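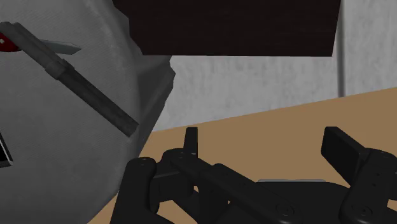
## 1/

Wrist camera view from the Kisa sim. Gripper low over the tabletop, grey object filling the left side, dark bar lying across it. I'm using this view to debug the approach planner. Notes follow, mostly on perception, because that's where the time went.

## 2/

The planner takes a segmented cloud and a grasp pose and returns a joint path. It was rejecting 78 start states on the nightly run, all with the same code: `START_IN_COLLISION`. Physics engine reported no contact in any of them.

## 3/

The left finger overlaps the grey object in the image. Overlap in the image says nothing on its own about distance, so I dumped the rendered depth and compared it with the collision map along the finger outline. They disagreed.

## 4/

Cause: the self-filter. It masks the robot out of the depth image using the link meshes, then inflates the mask by a few pixels. The inflation was being applied before the depth was resized. After resizing it was too thin on the finger linkages, so a rim of finger pixels survived and got labelled as obstacle.

## 5/

So the gripper was colliding with a shell of itself. Old bug, well documented everywhere, still took me most of Monday.

## 6/

Fix is 2 lines in `rerkska_filter`: resize first, inflate second. Rejections went from 78 to 3.

## 7/

The remaining 3 have a different cause. Segmentation merges the bar with the surface it rests on. Both are grey, the shading on the curved side goes dark towards the edge, and the net we use was trained on brighter renders.

## 8/

A merged segment means the planner treats the bar as part of a fixed obstacle and refuses to close on it. Correct behaviour given the input. I'm leaving the planner alone.

## 9/

Tried:

- depth discontinuity as an extra channel: helps at the squared end of the bar, does nothing where it lies flat
- surface normals: better, noisy on the curved part
- lowering the merge threshold: splits the tabletop into pieces, reverted

## 10/

Normals plus a plane fit on the tabletop is what I've kept. Adds 21 ms per cycle on the desktop. Acceptable at our replanning rate, less so if we ever close the loop faster.

## 11/

Side note on the wall. The vertical groove gives a stable line feature and I was tempted to use it to check the camera extrinsics. It works, but the check then depends on one particular room. Took it out again. The Hindunwood scenes have plain walls and it would fail there without saying so.

## 12/

Also logging the mask itself from now on. We were only saving the filtered cloud, so there was no way to see what the filter had removed. Config key is `save_self_mask`, off by default, on for nightlies.

## 13/

Next: same start states through the Ní Chonaill branch, which has the new IK seeding. If the count stays at 3 I'll merge the filter fix by itself and open a separate issue for segmentation.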